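How to register your songs so the royalties find you

I put out my first EP in November and did the paperwork months later, so learn from me and do it in the right order. You'll need one evening, a spreadsheet and a pot of coffee (maybe two!).

Step 1. Write down who wrote what

Do this before anybody hears a rough mix. Hiếu Ngô and I wrote "Dindstead" together over one long night, and we still argued over the bridge. We settled on an even split and both signed a single page. Put legal names on it as well as stage names - the forms ask for both.
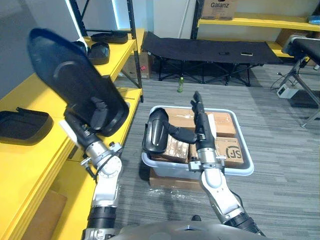 Chauke Songwriters' Club - Guides for Members

Step 2. Join a performing rights organization

Pick one and sign up as a writer. If you don't have a publisher, read the part about the publisher's share slowly, as the rules differ from one organization to the next. I skimmed it and had to send three emails to fix that.

Step 3. Get a code for every recording

The song and the recording are separate things, and each gets its own code. My distributor handed out the ISRCs when I uploaded. Copy them into your spreadsheet right away, next to the running time. "Mirnard" has 2 versions, a single edit and the long one, so it has 2 codes.

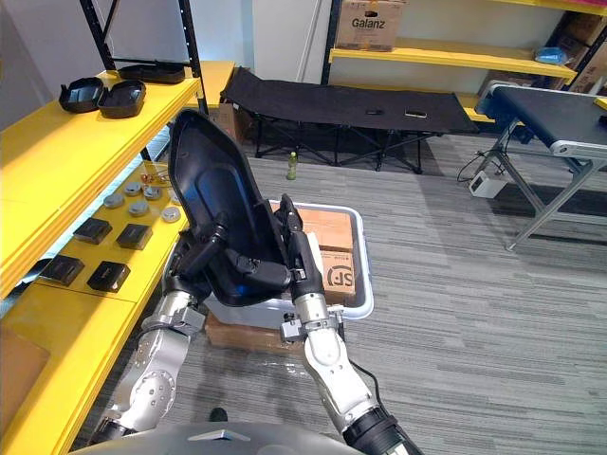
Step 4. Register the songs

Log in, add each title, then add the writers and their shares. The shares have to total 100 percent or the form bounces. Save the confirmation for each title - mine for "Unier" ends in 502, and I've already needed it once when a co-writer's name was misspelled.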